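What should I expect at a robotics open day?
Posted in August by Wilmer Cabrera

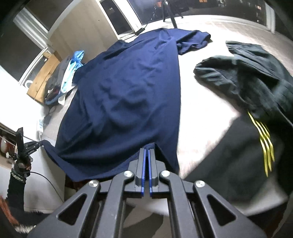
Two grippers on the hem of a navy T-shirt, laundry table, Dovar open day.

So Dovar is opening its workshop in Plaltthorpe on Monday evening and I got two spots, one for me and one for my daughter. She's 7 and loves anything with a motor. The picture came with the invite. Is it all folding shirts, or do they show other stuff too? And can kids try the grippers, or is it a stand-behind-the-tape kind of thing? I'd hate to drive all that way and have her bored in ten minutes.

Nguyen-Tran
We went to the last one and had a great time! The folding table was the busiest spot by far. You hold a gripper in each hand, squeeze to close the jaws, and try to get a T-shirt flat and folded. It's way harder than it looks -- I kept grabbing two layers when I wanted one, and my sleeves came out a mess (my son's were better, which he still brings up). The person running it told us they want 1000 folds done by hand before they let the arm have a go at it. They were at 469 when we left. Kids could try as long as a grown-up stood next to them. Start with the bottom hem, it's the easiest part to get hold of. Besides shirts there was a sorting bench with bolts and washers, and a talk in the back room that my son sat through about half of.

jorstead_fan
its free parking behind the building. dont know about the robots

pegboard
Go early. The line for the folding table got long after 6:30 and they stopped letting people join it before closing. The talk is aimed at adults -- I liked it, but a little kid might not. Snacks were chips and lemonade.

Comments

Wilmer Cabrera: Thank you all, we'll get there when the doors open. She's practicing on my T-shirts with salad tongs.

tamsin_k: Do you need a ticket for the talk?

pegboard: No, just walk in.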